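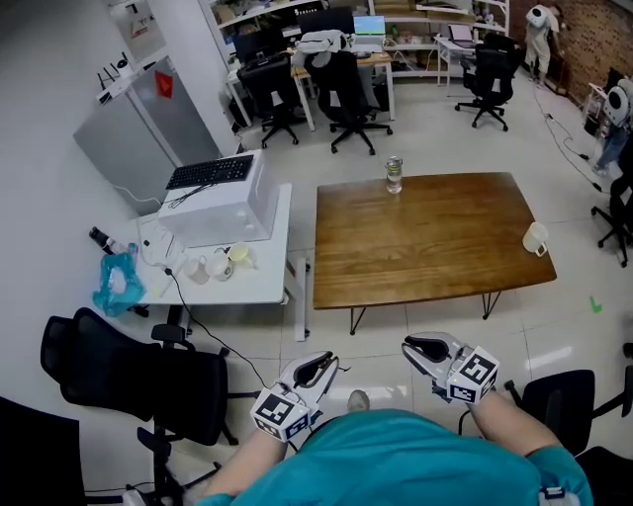 Progress report to the Illance Fund
Project: Kelmendi Neighbourhood Repair Room
June 11, 2026

We are pleased to report on the first period of the grant. The repair room opened in the old shopfront on the corner and is now open on three evenings each week, one more than was promised in our application.

Until the end of May we received 610 items for repair. The most common were lamps, toasters and trousers with a broken zipper. We do not accept microwaves, as our insurance does not cover them, and people were sometimes disappointed by this. A notice is now on the door.

Spending is within the budget, except for one line. The sewing machines from Closetti cost more than the quote because the freight was not included — this was our mistake in reading it. We have moved money from the printing line to cover the difference, as the agreement permits without asking. The booking system from Cudix is paid until November.

Two things are behind schedule. The workshops for high school students have not started, because the school could not confirm the bus. We have now agreed on six sessions in the new term. Also the electrical testing of our own tools was done late, and the labels are still to be put on.

The neighbours asked us to keep the back lane free of bicycles, and we have ordered a rack.

For the next period we ask permission to use the remaining travel money for spare parts. A revised budget is attached to this report, together with the receipts. We would be grateful for your answer before the next order of parts is sent.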